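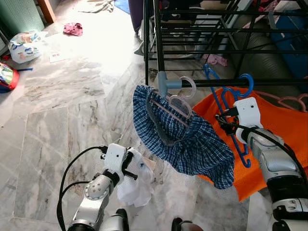 图片来源:Zesomer 新闻资料 / 媒体可免费转载,请注明出处

十月 | 文:Zesomer 产品传播组

Zesomer 发布双臂晾衣系统夹爪故障说明及免费更新安排

先说结论吧:我们的双臂晾衣系统 Rurel 出了一个毛病,右手夹住衣架之后,有时候该松的时候不松。没有人受伤,但是有晾衣架被拽倒过,也有衣架被夹断过。从本周六起,所有在用的 Rurel 都可以免费更新,一部分机器还要换夹爪里的一个小零件,费用全部由我们出。

我知道一般的新闻稿不这么开头,通常要先讲两段公司愿景。这次的稿子归我写,我就把事情放前面了(愿景那两段我也写了,后来删了,反正大家也不看)。

事情是这样的。Rurel 干的活说起来很家常:一只手拿衣物,另一只手拿衣架,把衣服套上去,再挂到架子的横杆上。您看图里那条蓝格子平角裤,挂在粉色半透明的衣架上,旁边左爪攥着一块白色的布,右爪夹着一簇蓝色塑料衣架。问题就出在右爪这一簇上!

单个衣架,夹爪很少出错。几个衣架叠在一起夹的时候,塑料会被压得稍微变形,夹爪里的力传感器读到的数值就往上漂。旧版程序有个判断写得太死:读数高于某个门槛,就当作“东西还没放稳”,不许松手。手臂那边却已经收到“挂好了”的信号,开始往回撤。一个不撒手,一个要走人,架子夹在中间,可不就遭殃了嘛。

我们最早是从 Stirklow 那边听说的。Stirklow 是一家做社区洗衣服务的公司,店里用了好几台 Rurel。他们发来的第一封邮件特别短,大意是机器把晾衣架拖走了半步,请问这算正常吗。不算,当然不算。说句丢人的话,我们客服第一次回复是建议对方“检查架子是否放平”,这个回复不合格,后来我们专门打电话道了歉。

接着工程组开始复现。实验用的衣架、横杆、衣物都尽量按客户现场来配,一共做了 890 次挂放,其中 5 次出现了夹爪不松、手臂照撤的情况,全部发生在夹多个衣架的时候。5 次听着不多,可一台机器一天要挂多少件衣服,您自己乘一下就明白了,我们看到这个数的时候会议室里安静了好一会儿。

还有一件事我想单独说。出故障时,手臂其实有过载保护,碰到阻力会停。它确实也停了,只是停得偏晚,停之前已经把架子拽动了。按内部的评估,对站在旁边的成年人来说这个力不大,可如果架子旁边有小孩或者老人,架子倒下来就是另一回事了。所以我们把这次故障按安全问题处理,没有按普通的软件缺陷处理。

受影响的是今年出厂的第一批机器,约 400 台,机身底座的标签上批次写着 Policarpio 的就是。(Policarpio 是我们内部给这代夹爪起的代号,后来不知怎么就印到标签上去了,也算将错就错。)标签上没有这个词的机器用的是另一种夹爪,目前没有收到类似报告,不过也建议一起更新。

更新具体改了三处。松手的判断不再只看一个力的门槛,还要看手指的开合位置;手臂在确认夹爪已经张开之前不许后撤;过载保护的触发点也调低了,碰到阻力会更早停下来。代价是每挂一件衣服会慢那么一点点,有客户试用之后跟我们抱怨过。我完全理解,但这一条我们不打算改回去。

需要换的零件是夹爪内部的一个垫片,旧垫片用久了会变硬,读数漂得更厉害。上门更换当场就能完成,不用把机器寄回来,千万别自己拆!

在更新之前,请各位用户先这样用:

衣架一次只让它拿一个,在设置里把“多件取架”关掉。
机器工作时,人和宠物离晾衣架远一点,小朋友尤其别在旁边钻来钻去。
落地的架子请把轮子锁上,没有锁的就先靠墙放。
万一夹爪卡住不松,按底座上的红色急停,等手臂停稳再碰衣架,不要硬拽。

更新包周六上午 9 点开始推送,机器连着网的话会自己提示。不连网的用户可以打客服电话,我们安排人带着更新过去。已经因为这个故障损坏了架子、衣架或者衣服的,拍张照片发过来,我们赔。没有照片也可以打电话聊,我们不会为了一个晾衣架跟您较真。

最后讲讲测试流程。以前出厂前的挂放测试用的都是单个衣架,多件取架这个功能是后加的,功能加了,测试没跟着加,这是我们自己的疏漏。现在每台机器出厂前要多做 400 次挂放,必须包含成簇的衣架,塑料的、细的、粗的都有。测试间的同事对此有话要说,主要是说他们家里现在看见衣架就头疼。

媒体朋友如果想来看测试,欢迎直接联系我们,来了可以随便问工程组,我不在旁边打岔。完整的故障分析报告会跟更新包一起放出来,里面有测试方法和原始记录,同行有不同看法也请写信来骂,我们会看的。

读者评论(4)

晒衣服的老猫:我家那台上个月把架子拽歪过一次,我还以为是地滑。标签上真有 Policarpio,已经打电话登记了。

小满在阳台:慢一点无所谓,别把我衣服扯了就行。请问羊毛衫的衣架比较宽,关了多件取架之后还会卡吗?

Zesomer 产品传播组 回复 小满在阳台:宽衣架单个拿,我们测试里没出现过卡住,不过还是建议周六更新了再用,放心些。

路过的洗衣工:客服让检查架子放平那段笑死,我也收到过一模一样的回复。

媒体联系:Zesomer 产品传播组 | 用户服务请见产品说明书封底电话 | © Zesomer 版权所有 | 返回顶部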